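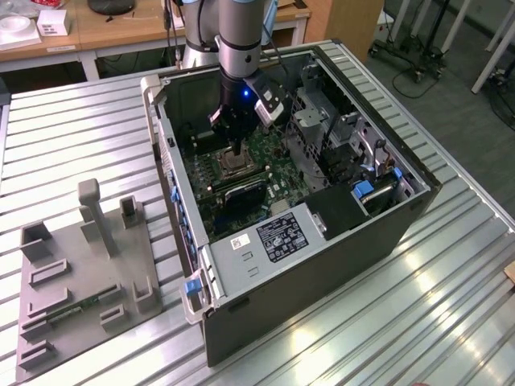

Section 5: Finding your way around inside the Prultach tower

Do take your time over this part, and put the kettle on afterwards. Once you know where everything lives, the rest of the guide is much easier going.

1. Shut down, unplug the mains lead and lay the tower on its side on a firm bench, with the open side facing up.

2. Find the power supply, the big metal box with the black label. Copy the details from the label into the table on page 65.
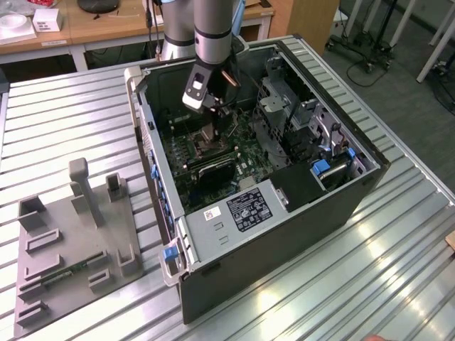 Fig. 1. Power supply with its label and barcode sticker, drive cage to the right.

Caution: please never open the power supply itself, however curious you may be feeling.

3. Now look for the blue parts. The latches and tabs are coloured so that you can spot them easily, and they should move with a gentle push of the thumb.

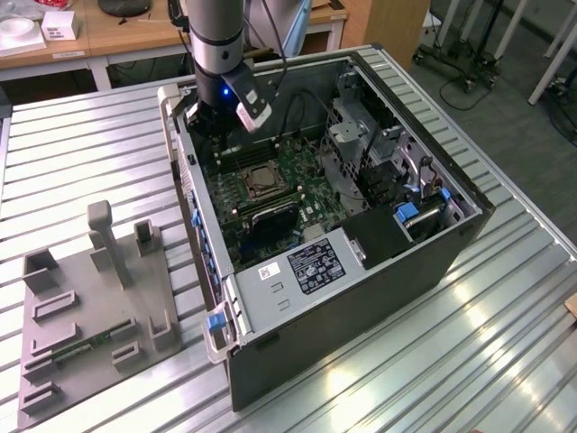 Fig. 2. Blue latches by the drive bay; empty CPU socket and memory slots.

4. Last of all comes the CPU socket, with its metal bracket. Keep your fingers well clear of the middle of it.
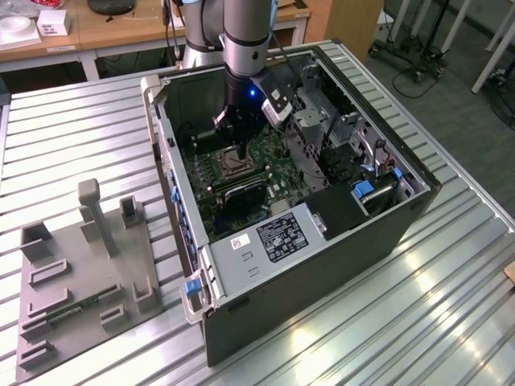

Fig. 3. CPU socket, with the black expansion card below it.

Note: small parts wander off terribly easily, so pop them in a slotted tray beside the tower as you go. Spare blue tabs can be ordered from our Sidton shop, part number 208.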